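Spare pads or a second pair of grippers?

Yayra Sulemana, May 2018
Budget is 3,000. The job is sorting wrapped snacks in a box, blue ridged pads on both fingers. Which should I buy first? 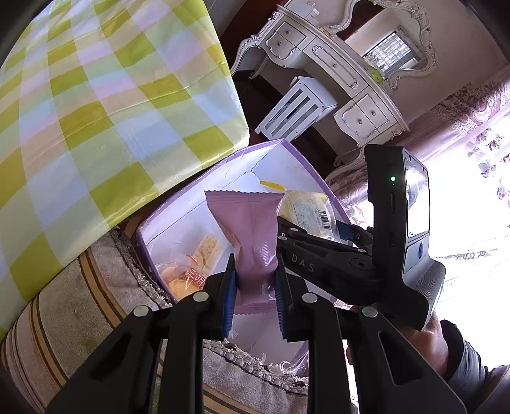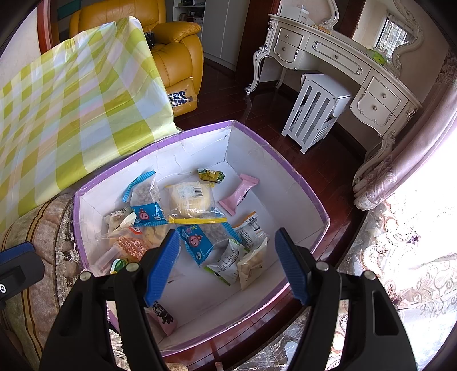 Replies

Parker
Pads. They wear before the linkage does. A set of 4 from Tikura cost me 107 – keep one unopened.

Vanska
A second pair, if 1,338 still covers it. Get the quote in writing.

Amegashie
Same problem, no idea yet.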